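Skedora Community Board > Faith and Public Life > General discussion

Should religious leaders speak at the meetings of political and national organisations?

Started by mahtab_asadi, 14 replies

mahtab_asadi
I am Mahtab Asadi, some of you know me from the translation section. I would like to ask a question which has bothered me since March, and I ask you to be patient with my English, it is my third language.

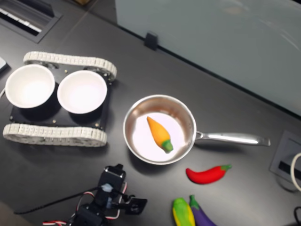
In our town, Lomum, the head of the prayer house on Fallahi Street was invited to speak at the yearly meeting of a civic league. The league calls itself a cultural body. It gives out school books and cleans the river bank, and it also tells its members, not very secretly, whom they should vote for. He went and he spoke for almost an hour. Most of it was about gratitude, and about fasting, and I could agree with all of it. Then in the last minutes he said that a person who does not love the nation cannot properly love God, and the hall stood up and clapped.

I was sitting in the hall. I did not stand. Since then I cannot decide if I was offended by the words or by the clapping. So my question is in the title. Should they go to such meetings at all?

riverbank_tomas
I was one of those who stood, so I will answer first. He has spoken like this for years and in his own prayer house it is the same sermon. Why is it suddenly wrong because the chairs belong to somebody else? A religious teacher should go where people are. If only 30 people come on a holy day and 200 come to the league, then he should go to the league.

mahtab_asadi
Tomas, I did not know you were there. I think the chairs matter. When he speaks in the prayer house there is no banner behind him with the name of the league on it. In the newspaper the next morning the banner was bigger than his face.

oldhymnal
Agree with Mahtab. In my denomination the rule is simple: clergy may attend anything as private persons, but may not speak from a platform where candidates are sitting. It is a dull rule and it has saved us much trouble. Were candidates sitting on the platform?

mahtab_asadi
Two of them, yes. In the first row, not on the platform itself.

riverbank_tomas
The first row is not the platform. They were guests like everybody. You cannot forbid a candidate to listen to a sermon, maybe he needs it more than we do.

M_Zamani
Hello, Marjan Zamani here. I will disagree with both sides a little, sorry if this becomes long.

My father was a preacher in a small place called Brisow and he was invited by everybody. The farmers' union, the party of the mayor, the party against the mayor, the football club. He had one habit. He accepted the first invitation and then he wrote to the opposite side and said "I will be glad to come to you also". Sometimes they invited him, sometimes they did not answer. But he could always show the letter. People complained about many things concerning my father, for example the length of his prayers, but I don't remember a complaint that he belonged to one party.

So for me the question is whether he would go to the others too. Has somebody asked him?

oldhymnal
It's a nice practice but it works only where the sides are more or less equal. If one side has a hall and a loudspeaker and the other side has a kitchen table, then visiting both is not really equal.

M_Zamani
My father visited kitchen tables too. But I understand your point.

quiet_pew
I want to come back to the sentence itself. "Who does not love the nation cannot properly love God." I have a residence permit here and no passport. I pray in that same house. Which nation should I love, so that my prayer is accepted? The one I left, or the one which makes me renew my papers every year? I do love this town very much, but I did not like to hear that it is a condition.

riverbank_tomas
quiet_pew, he certainly did not mean you.

quiet_pew
I believe you that he did not mean me. He did not think of me, and for me this is the same difficulty.

mahtab_asadi
Thank you, quiet_pew. I tried to say this in my first message and I could not find it.

stepan_k
Sorry, but this is too sensitive. In every prayer book I own there is a prayer for the country and for those who govern. It is very old. Devotion to God was always joined with duty towards the place where you live. If a teacher can't say this aloud in a public hall, what is left for him? Only weather and recipes?

oldhymnal
The prayer asks for wisdom for the rulers. It does not say that the rulers are already wise. These are different prayers!

stepan_k
I did not say they are wise. I said that duty is a religious subject.

M_Zamani
Stepan, duty yes. Also there is the matter of who is speaking to whom. When a teacher tells the powerful that they have duties, it is one kind of speech. When he tells ordinary people in front of the powerful that they have duties, it is another kind, even if the words are equal. Mahtab, did he say anything to the two men in the first row?

mahtab_asadi
I have looked at my notes (yes, I make notes). At the beginning he said that those who ask for trust must also keep their promises about the water pipes. People laughed and one of the two men became red. So he did say something to them. I had forgotten it completely. I must be fair and admit it changes my picture of the evening somewhat.

riverbank_tomas
Now we are getting somewhere. I remember the pipes also.

oldhymnal
One sentence about pipes and one hour of honour for the hosts. I am not convinced, but I am glad that it was said.

brisow_reader
I am new here, only reading normally. I looked in the printed bulletin of the league, number 133, they have put the whole speech in it. The text is a bit different from what Mahtab remembers. In print it says "a person who does not care for his neighbours and his country will find it hard to love God". So "neighbours" comes first and it says "hard", not "cannot".

mahtab_asadi
I have the word "cannot" underlined in my notes. Either I heard it badly or somebody has corrected it afterwards.

riverbank_tomas
I honestly don't remember which one he said. I remember that I liked it.

quiet_pew
With "neighbours" I could have clapped too.

stepan_k
They always edit speeches before printing. It's normal, he may have asked for it himself.

M_Zamani
Then ask him. I say it for the second time. He has an open hour after evening prayer, at least it was like that when I last visited Lomum. It starts at 7 or a little later. It's better than that we discuss him here without him.

mahtab_asadi
It is still like that. I am a bit afraid to go alone, I admit. He was the teacher of my brother and he will ask why I never come to the women's reading.

quiet_pew
I will go with you if you want. I also have the question about the papers.

riverbank_tomas
I can come too, if I am allowed to defend him.

mahtab_asadi
You are allowed. Please let him finish his tea first. I will write here what he answered, if he agrees that I write it.

oldhymnal
Please ask him also about the first row.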